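The ferry to Nerkard used to run all year. It now stops at the end of February's storms only if the storms are bad, and the rest of the time it is the one way in for flour, diesel and the mail. The woman who bakes the town's bread has worked around its timetable for most of her adult life. She agreed to talk on the condition that her name stay out of it. "Everybody here knows who makes the bread," she said. "The people who don't live here don't need to."

We met at the back of the bakery on 26th July, after the morning's loaves had gone out. She had been up since a little before two. She made tea and sat down on an upturned crate, and for the first few minutes she kept getting up to look in the oven.

The bakery is called Molidard, after the boat her grandfather fished from. He never baked anything. The oven came with the building, and her mother started using it when the last baker retired and no one wanted to take over. "She thought she'd do it for a winter," she said. "She sold bread out of the window on two mornings a week. Then it was three, and then people were angry if she closed."

Her mother taught her very little directly. She remembers being handed a bowl and told to keep going until it felt right. "I asked her what right felt like and she said I'd know. I didn't know. I made bad bread for two years and she sold it anyway, cheaper, on its own shelf. People bought it for their chickens, or they said it was for their chickens."

Molidard sells 125 loaves on an ordinary day and makes four kinds. Two are wheat, one is a dark rye, and the last is a flat barley bread that older customers ask for by a name she said she couldn't spell. She has tried adding others. A walnut loaf lasted a season. A sweet braided bread did well at the holidays and then sat on the shelf.

"Visitors want something new every time they come," she said. "But they come for a week. The people who live here want the same loaf they had yesterday, and if I change the flour they come in and tell me about it."

The flour has been the main worry of the past few years. For a long time she bought from a mill called Drundel, on the mainland, which ground to order and would hold a few sacks back for her when the ferry was late. Drundel closed its smaller line and started selling only by the full pallet. She doesn't have anywhere to keep a pallet. The storeroom is dry enough in summer, but in the winter the north wall sweats, and she has thrown out flour before.

She went in with the school kitchen and the guesthouse, and they split each order between them. It works as long as all three of them want flour in the same month. "The school doesn't need any in summer and that's when I need the most," she said. "So I pay for their share and they pay me back in the fall. I keep it in a notebook. It has always come out even, or close enough that we didn't argue."

I asked what it would take to fix the storeroom. She had a figure ready. A builder had quoted her 3,000 for a new lining on the wall and a proper vent, and she had been thinking about it since the spring. She could afford it, she said, but only by putting off the oven door, which has a cracked hinge and is held shut with a bar.

"The door is annoying. The wall costs me money. So it should be the wall. But I touch the door two hundred times a day."

She showed me how the bar works. You lift it with a hooked rod, swing the door with your hip and catch it before it drops. She has done it so often that she favors her left side when she walks. A doctor told her to stop. She now does it with the other hip when she remembers.

The starter lives in a crock on the shelf above the flour bin. People like to hear that it is very old, and she gets asked about it more than about anything else. Her mother's starter died in a power cut when the room froze, and the one she uses now came from a neighbor who had been given some of it years earlier. "So it's the same one, if you want it to be," she said. "I don't think it matters. If it died tomorrow I'd make another and you wouldn't taste the difference after a month."

She feeds it twice a day and doesn't weigh anything when she does. For the dough she weighs everything. She was firm on that, and said the people who come to her for advice nearly always own a good knife and a basket for the dough and no scale.

She gets a fair number of those people. Three summers ago a cooking school called Kamolrat began sending students over for a few days at a time, and she lets them work the early shift. Most find the hours hard. She doesn't lecture them. She gives them the rye to shape, which is sticky and hard to ruin, and after that she lets them do the wheat loaves for the guesthouse.

"The good ones ask why the dough is different today," she said. "It's warmer, or the sack is from the bottom of the pallet. The others ask what time we finish."

Some have stayed in touch. One of them runs a small place inland and sends her a loaf in the mail each winter, which arrives hard as a board. She toasts it and writes back with comments.

Deliveries are the part of the day she likes best. For years she did them by bicycle, with two crates on the back and one on the front, and she still does the near houses that way. The farms on the far side get theirs by car, along the dirt track, and in a dry summer like this one she covers the crates with two cloths instead of one.
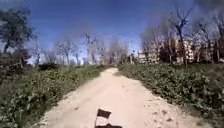 It takes her an hour and a half to do the whole loop, most of it spent talking. She has a rule that she doesn't get out of the car at more than half the stops, and she said she breaks it every day. At some houses the bread goes in a box by the gate and the money is in a jar. At others she is expected to come in and sit. She has heard a lot of family news this way and repeated very little of it.

I asked whether she had thought about stopping. She said she thought about it every February, when it is dark and the ferry is late and the wall is wet. Her son works on the mainland and has no interest in the bakery, and she hasn't pushed him. "My mother didn't ask me either. I was just standing there when she got tired."

There was an offer last year from the people who own the guesthouse. They wanted to buy the name and the oven and keep her on for the mornings. She turned it down after a week. The money was fair, she said, but they wanted to open at nine, and the men who go out on the boats buy their bread at five.

"I told them they could have the afternoon if they wanted it. I'm asleep then anyway."

She has made one change this year. On the day the ferry doesn't run she no longer bakes. The first few weeks there were complaints, and someone left a note on the door. Now people buy double the day before. She uses the time to clean the oven and do the notebook, and she has started growing beans behind the shop, where the old fish racks were.

By then it was close to noon, and she had begun to look at the clock. She wrapped a rye loaf in paper and told me not to cut it until the next day. Then she lifted the bar off the oven door to check that the last of the heat was going down evenly, pushed the door shut with her left hip, and swore.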